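Replacing a Refrigerator Door Gasket and Checking the Seal

A worn door gasket lets room air into the cabinet. The compressor runs longer, frost builds up at the back of the freezer section, and the outer edge of the door sweats in humid weather. The procedure below covers two-door, freestanding units with a push-in (dart type) gasket. Screw-retained gaskets on older units are covered in a short section near the end.

Revised in June with corrections from Rekha Kanaujia.

Before ordering a part

Do not order a gasket on appearance alone. A gasket can look flat and still seal, and one that looks new can leak at a corner. Run the paper test first.

Cut a strip of ordinary printer paper two inches wide. Close the door on it so that half the strip is inside. Pull it out slowly and note the resistance. Repeat every 8 inches along all four sides, including the hinge side. A good seal drags evenly. If the strip slides out freely at one point, mark that point with masking tape and continue. Test both doors, even if only one is suspected.

Next, place a flashlight inside the cabinet, switched on and aimed at a marked point. Close the door and turn off the room lights. Light at the edge confirms a gap. No light does not rule one out, so the paper result takes priority.

If the weak points are all on the handle side and get worse toward the bottom, the door is probably sagging. Correct the hinge before replacing anything. If they are scattered or sit at the corners, the gasket is the likely cause.

Checking level and clearance

Put a spirit level on top of the cabinet, side to side and then front to back. The side-to-side reading should be dead level. Front to back, the cabinet should lean slightly toward the rear so that a door left ajar swings closed. Adjust the front feet or rollers a quarter turn at a time and recheck after each change.

Units built into a recess need a further check. Open each door to its full swing and confirm that it does not touch the side wall. A door that strikes the wall on the hinge side will twist over time, and a new gasket will fail in the same place as the old one. The manual lists the minimum side clearance. If you cannot find the manual, the figure is usually printed on the installation sheet for the same model series. 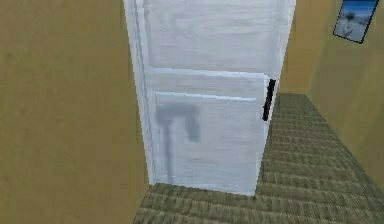
With the level and clearance confirmed, take the model number from the plate inside the fresh food section. It is normally on the side wall near the crisper drawers. Gaskets are sold by model and by door position, and upper and lower parts are not interchangeable even where the doors look similar in size.

Tools and materials

Replacement gasket for the correct door
Warm water and mild dish soap
Two soft cloths
Plastic putty knife
Hair dryer with a low setting
Petroleum jelly
Masking tape

Removing the old gasket

1. Unplug the unit. Move the contents of the affected section to a cooler.
2. Start at a top corner. Lift the inner lip of the gasket and pull steadily toward the center of the door. The dart will come out of its channel.
3. Work down one side, across the bottom, and back up. If the dart breaks off in the channel, ease the piece out with the putty knife. Metal blades will scratch the liner.
4. Wash the channel with soap and water. Dry it fully. Pay attention to the bottom run, where crumbs and syrup collect.

Fitting the new gasket

A gasket that has been folded in a box will hold its creases. Lay it flat in a warm room for several hours, or soak it in hot tap water for ten minutes and dry it.

Press the dart into the channel at the two top corners first, then the bottom corners. Fill in the straight runs from the corners toward the middle. Pressing from one end to the other stretches the material and leaves slack at the last corner. A click or a firm stop indicates that the dart is seated.

Wipe a thin film of petroleum jelly along the hinge side only. It keeps the gasket from rolling as the door closes.

Close the door and leave it for an hour, then repeat the paper test. Where a gap remains, warm that section with the hair dryer on low, keeping it moving, and pull the gasket gently outward. Close the door and tape it shut overnight.

Screw-retained gaskets

Lift the inner lip to expose the screws. Loosen them two turns each — do not remove them — and slide the old gasket out from behind the retainer. Slide the new one in, then tighten the screws lightly in a crossing pattern. Overtightening warps the inner panel.

After the repair

Plug the unit in and allow a full day for temperatures to settle before judging the result. Place a thermometer in a glass of water on the middle shelf and read it in the morning before the door is opened. Clean the gasket monthly with soap and water. Bleach hardens the vinyl.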